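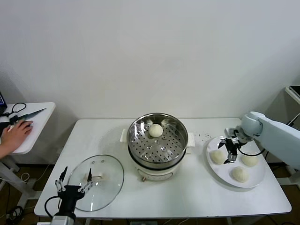 Our club has been trying to get two arms to load a steamer with buns since the start of August, and I've promised Ajith Alva I'd write up how we do it before the next lot of students has a go. You'll want the same layout we use: steamer in the middle, lid flat on the table to the left of it, plate of buns over on the right. The left arm looks after the lid and the right arm does the buns (swap them and the arms end up crossing, which is horrible to watch).

First, tape the positions. I put a bit of masking tape under the pot and the plate, and it saved me so much faffing between runs!

Next, teach the lid. Bring the left gripper straight down on the little handle, close it gently and lift slowly. Glass lids slip, so keep the speed low until you trust it.

Then the buns. Come in from above with the fingers pointing down and go for the sides, well below the pleats. Our first grip setting was far too keen and squashed the lot, so start soft and creep up. Leave a gap between buns on the plate, as the fingers need room to open.

Do all your practice with the steamer unplugged, please. Aldo Carbone keeps the stop button within reach every single time and so should you.

We give each pair 3 clean runs in a row before they move on to the Clalport challenge. Wipe up the crumbs before you hand over the table, and save your run with your initials in the name.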